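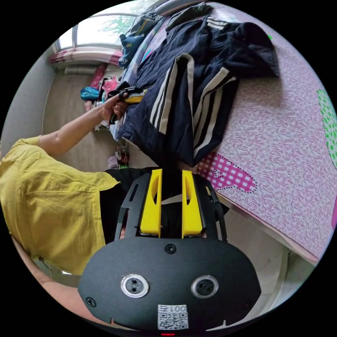 Reviews / Software / Data tooling

Fomalach 7: the two-hand trajectory tool I keep open all day

I've been putting off this review because I wanted to get through a whole batch of clothes-on-bed recordings first, and now I have, and I'm still happy! Fomalach is a desktop program for syncing, checking and trimming recordings from hand-held grippers before they go into policy training. It reads the video and motion logs, works out a path for each hand, and lets you scrub through everything on one timeline. Version 7 is the first one that treats two grippers as a pair, and for garments that changes everything.

Before this I was using Getard, which is a perfectly good viewer for one arm. With two I had two windows open and a spreadsheet of time offsets, and I was always wrong by a little. When one hand pins a jacket and the other goes in for a sleeve, a little is plenty to ruin the episode.

Setup

Easy. I gave it a folder, told it which serial was left and which was right, and it remembered. It asked for a lens calibration the first time (do it properly, the fisheye model is fussy about the outer ring) and has never asked again. The first import was 55 episodes and I went off and made lunch.

What I love

The path tracking on soft stuff. Patterned sheets are a gift to any visual tracker, all those corners and dots, but a dark navy garment spread over the middle of the bed gives it very little to hold on to. Fomalach weights the background more heavily when the near part of the view goes flat, and you can see it doing so: there's a small confidence strip under each hand that dips and recovers. On my old pipeline the same moments showed up as a jump in the wrist path. 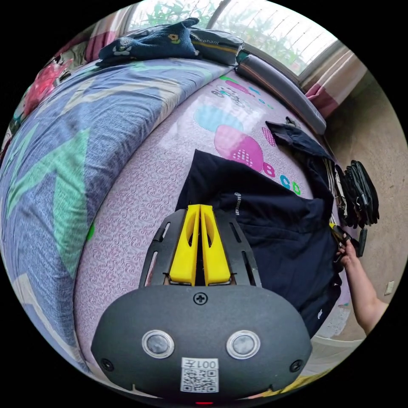
The finger state track is the other big one. It estimates the opening between the fingers from the video and draws it as a line, so you can search for "closed, near cloth, other hand still" and get a list of clips. I found every pinch in a batch of 1,377 clips before my coffee went cold. You can export the labels too, as plain text, bless them.

And the fixed-hand filter! Tick it and the program flags stretches where one gripper holds its position while the other works. I use those to train the holding behavior separately, and our planner (Eren, in-house, a bit rough) got noticeably calmer about letting go of fabric too early.

What I like less

Orientation. If a gripper gets rolled onto its side, the preview stays rolled. The path underneath is right, gravity is in there, but you sit with your head tilted. A "level the view" button would be lovely.

Memory use climbs during long sessions. I restart after 40 episodes or so many tabs that I've lost count, whichever comes first.

The help pages for the scripting side are thin. I got most of my answers from the Usness plugin, which hooks into the same interface and has readable code.

Also, undo doesn't cover trims made in batch mode. Save a copy of the project file first. I learned this in December and redid an entire evening of cuts.

Who should get it

If you record with one gripper and rigid objects, Getard will do you fine and it starts faster. If you're working with two hands and anything that wrinkles, try Fomalach on one messy session, the worst you have, and look at the confidence strips before you look at anything else. Mine told me which recordings to redo, and I've changed how slowly I move my hands because of it.

Running it on Linux, by the way. The Windows build opened and imported without trouble on the office machine, but I haven't done real work there yet.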